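Moving my chats to Trolberg, week one

So I finally did it. After years of having four messaging apps on my phone (five if you count the one my landlord insists on), I moved as much as I could over to Trolberg, and I've been living in it since last weekend.

Setup took me 25 minutes, most of which was waiting for verification texts. You log in to each service once and then everything lands in one list, newest on top. It pulled in 198 conversations, and wow, I did not know I was still in that many group chats. I muted 90 of them on the couch that same night and it felt great!

What I like best is the search. I typed in the name of a restaurant Kilian Widmer had recommended ages ago and there it was, in a chat I would never have thought to open. Lostaneo, my old app, only ever searched one account at a time and gave up if you misspelled anything.

Stickers are still a mess, though. Anything sent from Lostaneo shows up as a gray square with a question mark, and Hélder Morais talks almost entirely in stickers, so our thread looks like a crossword right now. Regular photos come through fine, full size, and they stay in the order they were sent.
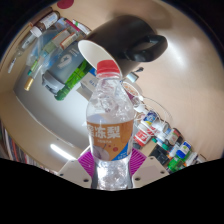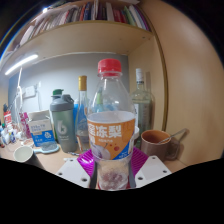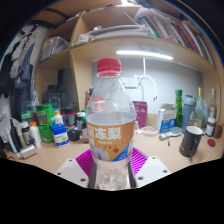 The orange label says 冻梨, frozen pear. 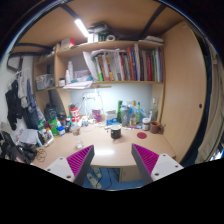 Battery is the other thing. My phone used to make it to bedtime and now it's begging for the charger by 9. I turned off background sync for the two accounts I barely use and that helped a little, but then a message from my sister showed up three hours late, so I switched one of them back on. There's supposed to be a fix in the next update. The forum says March, and the forum has been wrong before.

I'm keeping it for now. I haven't paid for the desktop version yet because I want to try the free one from Itholm first, so if any of you are using that on an older laptop, let me know in the comments whether the notifications work!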